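Lighting and Electrics > Workrooms, halls and studios

Fluorescent tubes to LED, swap the tubes or the whole fitting?

marlpit
Posted June 30, 2023
We rent a room over a shop in Clusanville and the lighting is all old fluorescent. They are the five foot ones, 58 watt, single tube with a bare batten. Two of them now take ages to start and one has gone black at the ends. The landlord says we can change what we like as long as we pay for it and leave it working.

I went into Proritz for replacement tubes and they are running the stock down. The man on the counter said I could have what was on the shelf but he would not be ordering more. He tried to sell me Lindholm LED tubes which go in the existing fittings with a dummy starter. The other option is new LED battens made by Cikier, which means taking the old ones down.

Is there any real difference once they are up? The room gets used for table work in the day and a sewing group has it two evenings. The sewers complain it is too white and that navy and black look the same.
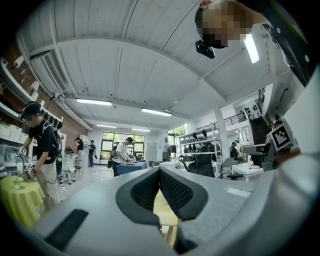
One of the tubes, lit.

dimswitch
What ballast have you got in there? If there is a round starter you can twist out of the side of the fitting, it is the old magnetic type and the LED tube will go in with the dummy starter. If there is no starter it is probably electronic, and then it depends on the tube. Some work and some don't, and some work for a month.

marlpit
There is a round starter on all of them.

dimswitch
Then the tubes are the easy answer. Power off at the board, old tube out, old starter out, dummy starter in, new tube in. Check which end is live on the instructions because a few makes are fed from one end only. I did a garage and a utility room that way and they have been fine.

pelmet_and_sons
I would not bother with the tubes. You are putting a new lamp in a fitting that is probably older than the carpet. The lampholders go brittle, the ballast stays in circuit using a bit of power and humming, and the next person up the ladder puts a normal starter back in and wonders why it doesn't work. Take the lot down and put battens up. It is a short job for an electrician and you get a proper guarantee on the whole thing.

dimswitch
The ballast losses on one LED tube are tiny. And it is a rented room. I wouldn't pay an electrician to improve somebody else's ceiling.

pelmet_and_sons
He would be paying for tubes in somebody else's ceiling either way. At least the battens come down again if they move.

marlpit
Prices, since it matters. Battens would be 133 pounds for the room before fitting. The tubes are a lot less but I have lost the bit of paper. I will ask again when I'm next in.

Cloverstile
Can I say something about the colour, as that was half the question. Whichever you buy, look at the colour temperature on the box before you pay. If you just ask for LED tubes you will get cool white, because that is what gets sold to warehouses. For sewing in the evening I would go for 3,000 K. It is much easier on the eyes.

The navy and black problem is a separate thing. That is the colour rendering figure, usually written as CRI or Ra. Cheap tubes are poor at it, so a warm cheap tube will still give you trouble with dark thread. Look for ninety or over if you can find it.

dimswitch
Disagree on warm for a workroom. I had warm in the utility room first and it looked like teatime all day long. For daytime table work I would want something more neutral. Agree about the CRI.

Cloverstile
They said the complaint was that it's too white.

dimswitch
They said the sewers complained. The day people haven't.

marlpit
The day people have not said anything, no. They would probably not notice if I left them in the dark.

quarterinch
I do alterations from home and I gave up on ceiling light altogether for close work. You are sitting with your back to at least one of the tubes wherever you put the chair, so your hands are in your own shadow. Leave the ceiling as cheap as you like and spend the money on two decent lamps that can be moved.

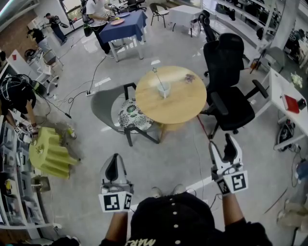
marlpit
Quarterinch, lamps were my first thought and I went off them because of the sockets. They are all on the walls and nobody wants to work facing a wall. The table that gets most use is the round one, in the middle of the room. Anything plugged in for it means a lead over the floor, like the red one in the picture, and with a lamp or two as well there would be more of them to step over. The table is steady enough and the pale top throws a bit of light back up, so it's a good place to work apart from that. I could tape the leads down but they would be up again after a week of chairs going over them.

quarterinch
Rechargeable ones then. Mine clamps on and does an evening on low. Not as bright as a mains one but you only need it near the needle. No use for cutting out, I admit.

pelmet_and_sons
Don't tape leads down in a room other people use. If there has to be one, get a rubber cable cover, the sort with sloping sides. Or do it properly and have a socket dropped from the ceiling while the electrician is there for the battens.

dimswitch
We have gone from two new tubes to rewiring the ceiling in under a page.

pelmet_and_sons
He asked if there was a difference. That is the difference. If you have someone in anyway the extra is small.

Cloverstile
How bright are the battens? A full size one can be a lot more than the old tube gave after a few years' use, and if the ceiling is low it is unpleasant. I would not want much over 2,000 lumens above a table where people are looking up to talk to each other. Get one with a diffuser as well, the bare strip kind are horrible.

marlpit
The Cikier ones have an opal cover and a switch inside for the colour, warm, middle or cool. I hadn't realised until I read the leaflet. The ceiling isn't low but it isn't high.

Cloverstile
If they switch, that settles the argument about warm or not. Put one up over the table and see what the sewers say before you do the rest.

dimswitch
Fair enough, I'd still do the tubes.

marlpit
I will get one batten and put it in place of the one with black ends. The old tubes need to go to the tip in one piece, I take it?

pelmet_and_sons
Yes, there is normally a separate bin for them. Ask at the gate. Don't put them in the skip.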